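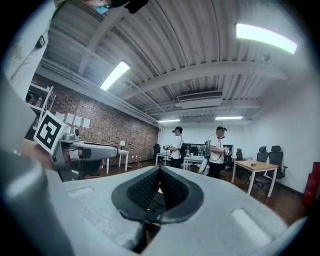
4.2 Changes in the working day

Before Drellirine was introduced, the staff at the Keketti site packed and checked returned goods by hand, at fixed benches. After the introduction, a part of the staff moved to a new kind of work, which the company calls "showing". A worker does an ordinary handling task with a gripper held in the hand, or with the bare hands and a marker fixed on each of them, and the movements are recorded for later use by the machines on the packing line. We followed 19 workers during this change. Nine of them did showing as their main task, and the others stayed on the line.

The first change that workers spoke of was in the speed. On the line the speed was set by the belt, and a good worker was a worker who did not stop. In showing, the supervisors asked for movements which were even and complete, also when this took longer. Several workers found this difficult in the first weeks. One of them told us that she had to "learn my own work again, like a person who explains it to a child." She had packed bags and small soft goods for many years and did most of it without looking. Now she was asked to keep both hands in view and not to cross the arms.

A second change was in how the work was counted. On the line, the target was in finished parcels per shift. In showing, the unit is one complete handling of one item, and a handling can be rejected afterwards by the review team at Charpentier, the supplier of the software. In November the group delivered 562 handlings that were accepted. The number of rejected ones was not given to the workers, and this was the most common complaint in our interviews. They knew that some part of their work was thrown away, but they did not learn which part or for what reason. Two workers started to keep their own notes in a paper notebook, and the shift leader later allowed a short feedback talk at the end of the day.

The third change concerns the body. The line work was heavy for the lower back, and the workers in showing reported less of this pain. In its place they spoke of tired wrists and of stiffness in the neck, which came from looking down at a low table for long periods.

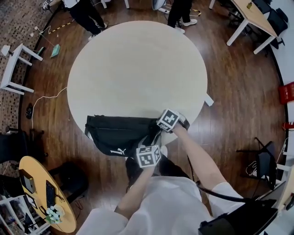
Figure 2. Handling of a waist bag at a round table, with a marker cube worn on each hand.

Soft items such as the bag in Figure 2 were given most often to the experienced workers. A strap or a zipper can lie in many ways, and the planners at Kisness, who managed the site, believed that long practice was needed to handle them well. For these workers the change brought some respect. Esperanza Benítez, shift leader at the time of our visit on 04/11/2021, described it in this way: "Before, they were asked to be quick. Now people come to them and ask how they hold the thing." She also said that the pay grade had stayed the same, and that this question was asked in every staff meeting.

The workers did not agree on what their recordings would mean for their jobs. Some expected that the line would need fewer people after one or two years, and they saw showing as a way to stay longer in the company. Others thought that new types of goods would always need new recordings. The management did not give a written answer on this point during our study - we come back to it in Section 5.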